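Home | Products | Set-Up Guides | Spare Parts | Dealers | Contact

Kerslake Door Beam Counter – Set-Up Guide
Section 4: Mounting, Aligning and First Count
Posted April 28, 2022, by the Kerslake support desk

We use cookies to remember which manual you were reading. Accept | Manage

Before you start, read this section to the end once. It takes less time than patching a door frame.

The Kerslake is a two-piece beam counter. The sender goes on one side of the doorway and the receiver goes on the other. When somebody breaks the beam, the receiver adds one. It can't tell a customer from a mail carrier, a stroller or a balloon, and it has no opinion about which way any of them were headed.

4.1 Mounting

1. Pick a doorway where people walk through one at a time. Two people side by side count as one, however different their shopping lists.
2. Hold the sender against the frame at waist height and mark both screw holes in pencil.
3. Measure from the floor to your marks, then make matching marks on the opposite side. Do not trust the floor to be level. In our Brurkton showroom it isn't, and we have the extra holes to prove it.
4. Screw both back plates on, finger-tight for now.
5. Clip the sender and receiver onto their plates with the lenses facing each other.

CAUTION: Keep the beam clear of the door's swing. A door that crosses the beam will be counted every time it opens and again every time it closes, and you will have a wonderful month on paper.

Clear a table near the door for the next part. You will want somewhere to put the cover screws that isn't your shirt pocket.

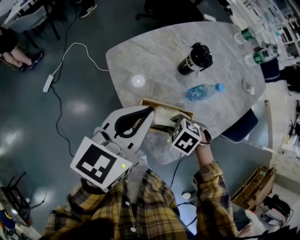 Reaching into the open wooden box at the table's edge.

4.2 Aligning the beam

1. Fit the batteries in both units. The plus sign goes where the plus sign is.
2. Press and hold SET on the receiver until the red light blinks.
3. Tilt the receiver slowly until the blinking stops. Slowly means slower than that.
4. Tighten the back plate screws a little on each side in turn, watching the light. If it starts blinking again, back off and repeat step 3.
5. Press SET once to finish. The display shows 0.

NOTE: Direct sun on the receiver lens can drown out the beam. If your door faces west, swap the two units so the receiver looks away from the window. Units shipped before March have a shorter lens hood, and a longer one can be ordered from the Grundunside parts counter.

4.3 First count

1. Walk through the doorway 18 times at a normal pace.
2. Read the display. It should say 18.
3. If it says 36, your arms are swinging through the beam separately from the rest of you. Set the DELAY switch to 2 and walk again.
4. If it says 17, walk again before blaming the counter.
5. Press CLEAR to return to 0 before you open for business.

The display rolls up to 1,000 in single steps and then keeps going, so there is no need to reset it at closing. Write the reading down each night and subtract the previous one. A reading of 1,080 after a night at 1,000 means 80 beam breaks. Divide by two if the same door is both your entrance and your exit.

4.4 Linking to a Vuveslow display (optional)

1. Switch both devices off.
2. Plug the gray lead into the port marked OUT. It also fits the port marked SERVICE, for reasons we have raised with the designer.
3. Switch on the Vuveslow first, then the receiver.
4. Wait for the two readings to match. If they don't, press CLEAR on the receiver and then on the display.

CAUTION: Don't run the lead across the doorway. Tape won't help for long – it peels, and then someone trips.

Battery changes and cleaning are covered in Section 5.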